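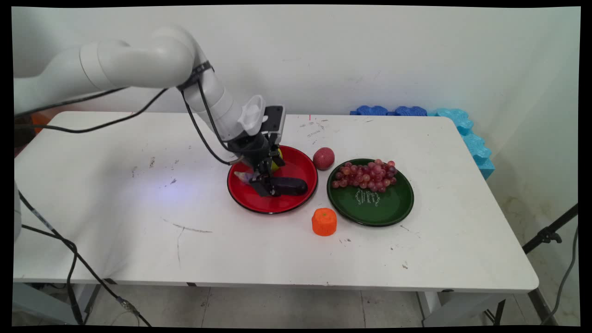
A red plate and an apple on the white table.

About Stiton

Stiton supplies tableware and kitchen basics to cafés, village halls, guest houses and anyone else who needs plates that match. We started in a shop unit in Heywood with one set of shelves and a delivery van, and we still sell from the same street. The shop is at the front and the stockroom is behind it.

Most of what we sell is plain. We keep dinner plates, side plates, bowls, mugs, jugs and serving dishes in a small number of colours, and we keep those colours for years. Customers told us early on that their main problem was replacing breakages. They would buy a set, lose a few pieces over a winter and find that the range had been dropped. Our own range, Fillow, was set up to deal with this. Any Fillow piece can be bought singly, at the same price per piece as in a box of 40.

What we stock

Our catalogue has 795 lines. Fillow makes up the largest part of it, followed by glassware and cutlery. We also carry trays, storage tubs and table linen, though the linen is seasonal and the choice is wider from October onwards.

The Kullavport range is our heavier stoneware. It costs more and weighs more, and it suits places where plates are stacked and washed many times a day. If you are not sure which range you need, ask for a sample of each. We charge for samples but take the cost off your first order.

Hire

We added hire in our second year, after a local wedding used our plates and brought them back to ask if we would take them. We now have 3,000 pieces set aside for hire, kept apart from the stock we sell. Everything can come back unwashed as long as food has been scraped off. The minimum hire period is 2 days. Breakages are charged at the shop price with nothing added.

Delivery and collection

We deliver in our own van to Heywood and the nearby towns. Orders going further are sent by carrier, packed in card dividers with paper between the pieces. Please open boxes on the day they arrive and tell us about damage straight away — a photo by email is enough, and there is no need to send the broken pieces back.

Collection is from the side door. Ring the bell and have your order number ready.

Visiting the shop

The shop opens at 9am and closes at 5pm. There is parking on the street outside and a ramp at the front entrance. Trade customers can open an account at the counter or ask us to post the form.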